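Night driving project, notes from the 10/3/19 session. Thread so the rest of the group can find it later.

1/
For anyone new: we are five second-years building a small wheeled robot called Navis for the autonomous systems module. It has to follow a residential street by itself, keep clear of parked cars and stop for anything coming towards it. It has done this in daylight since the second week. Now we have to do it in the dark.

2/
Who did what on Thursday. Ghizlane Gaber had the remote and the stop button. Valdemar Skov walked ahead in a hi-vis vest. Zineb Tahiri had the laptop. Ayman Abdel Rahman wrote the log by hand because the tablet was flat. I (Said) changed batteries and carried the cones.

3/
Course is 200 metres, one end of the street to the other, parked cars on the left and the long white wall on the right. All runs under remote control. We were only recording. No autonomy at night until Mansour signs the risk form, please stop asking him.

4/
First problem is blur. The camera picks its own exposure, and at night it picks a long one. At walking pace everything near the robot smears, and a parked car right beside us is the thing we most need to see sharply. Oncoming headlights go the other way and turn into one white blob. The distance code wants two lamps with a gap between them.

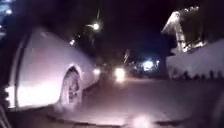
5/
Settings we tried, in order:
Auto exposure, full speed. Unusable close in.
Auto exposure, half speed. Better, still soft.
Fixed short exposure, half speed. Edges much cleaner, but the hedges and everything behind them go black.
Fixed short exposure, half speed, headlight up one step. Best of the lot. Still noisy.

6/
We stopped there for the night. Zineb wants to try a setting between the second and third. She is probably right, and it costs us one more run, so it goes first on the list for next time.

7/
Total recorded: 3,879 frames over nine runs. Ayman has gone through the first two runs. Please don't start labelling from the other end, last time two people did the same folder and we had to throw one set away.

8/
Second problem is our own headlight. It makes a bright oval on the road just in front of the bumper, and the middle of it is completely washed out. The lane code looks for the edge line on the right and gets the edge of the oval instead. Valdemar noticed it on the laptop playback before any of us. On run four it would have steered us into the wall if it had been allowed to steer.

9/
Two ways to fix it. Tilt the lamp up so the patch lands further ahead, or mask that part of the picture in software. The mask is quick and Ghizlane already has it working on the recordings. Tilting means a new bracket, and we don't want to dazzle drivers. Doing the mask first.

10/
The mask throws away the bottom middle of the picture. Anything low and close to the bumper will be missed by the camera, so the two front distance sensors have to cover it. They were tested in the corridor at the start of term and not since. Somebody needs to take them outside. I'll do it if there are no other offers by the weekend.

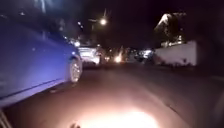

The parked car detector did better than I expected. It was trained only on daytime pictures and it still found most of the cars on the left. It was weakest on dark paint up close, where there's mostly side panel and a wheel and not much outline. Pale cars further on gave it less trouble.

11/
Ghizlane suggested looking for wheels as well as whole cars. A silver rim with a black tyre round it is a strong shape even in poor light. She's going to label wheels as their own class in the new frames and we'll see whether it helps.

12/
Street lamps are a nuisance. The detector marked one as a headlight on almost every run. Simplest rule I can think of is to ignore any light above the horizon line. That works as long as the street is flat. The demo street has a slope at the far end, so it needs more thought.

13/
Battery: each pack lasted 17 minutes with the headlight on full. We have three packs. Charge them the night before, all three, and put them in the blue box with the charger. One was left in the lab on Thursday and I had to go back for it.

14/
To do before the next session:
Zineb, exposure test plan
Ghizlane, wheel labels and the mask
Ayman, rest of the frames
Valdemar, measure the slope
Me, distance sensors, batteries, email Mansour about the form

15/
Final demo is in January, and it'll be dark by the time our slot comes up, so the night part counts. If you're in one of the other groups and have got the same camera to behave after dark, please reply with your settings.

16/
Also, one of our cones is missing. Orange, has NAVIS written on the base in marker. Last seen by the bike racks.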